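Brendik stops use of hand-held grippers after fault in finger pads

Reading time: 3 min

Apr 16, 2018

The robotics company Brendik has stopped the use of all its hand-held grippers at the Plolmont site, after a fault was found in the part that holds the finger pads. One operator had a small cut on the hand and was treated on site. The company says that no other person was hurt.

The grippers are carried by people who do simple household tasks with them, such as moving a cushion or putting a cup on a table. A camera on the tool records the work, and the recordings are later used to train the robot arms that Brendik sells under the name Plunano. Fourteen grippers were in use at Plolmont when the stop was ordered, and 13 of them were from the same delivery.

According to a notice the company sent to its customers, the problem is a small pin inside the housing. The pin keeps the two fingers in line when the operator presses the trigger. In some of the tools it became loose after long use, and one finger could then close faster than the other. In the case that led to the stop, the finger snapped inward while the operator was clearing a piece of thread from the pad with the free hand.
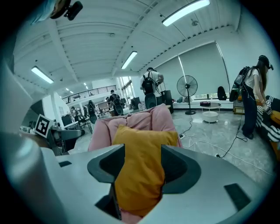 The pin should be changed after 800 hours of work. The gripper in the accident had reached 1,095 hours, and the service record does not show that the pin was ever changed. Brendik admits in the notice that the hours were written down by hand on a paper sheet, and that two sheets from February are missing.

The company Tapia, which makes the housing and the pin, said in a short written answer that the part meets the drawing it received from the customer. It did not want to comment on the length of the service period. Brendik has asked for a harder pin and expects the first samples next month.

There is also a question about the recordings. When one finger closes too early, the object turns a little in the grip, and the camera sees a movement which the operator did not intend. An arm that learns from such material may repeat the mistake. Brendik is now checking the recordings made with the older tools, and will remove those where the fingers do not meet correctly. The company does not say how long the check will take – only that no new software for the Plunano arms will be released before it is finished.

The robot arms already sold are not affected by the loose pin, as they use another type of finger with its own motor. Customers who rent the hand-held model are asked to read the hour counter, to stop using any tool above the limit and to send it back in its original case. The cost of transport is paid by Brendik.

Work with the grippers at Plolmont can start again when every tool has a new pin and has passed a closing test without load. Operators will also get a new rule – the battery must be taken out before anyone touches the pads. Until now this was only a recommendation on page two of the manual.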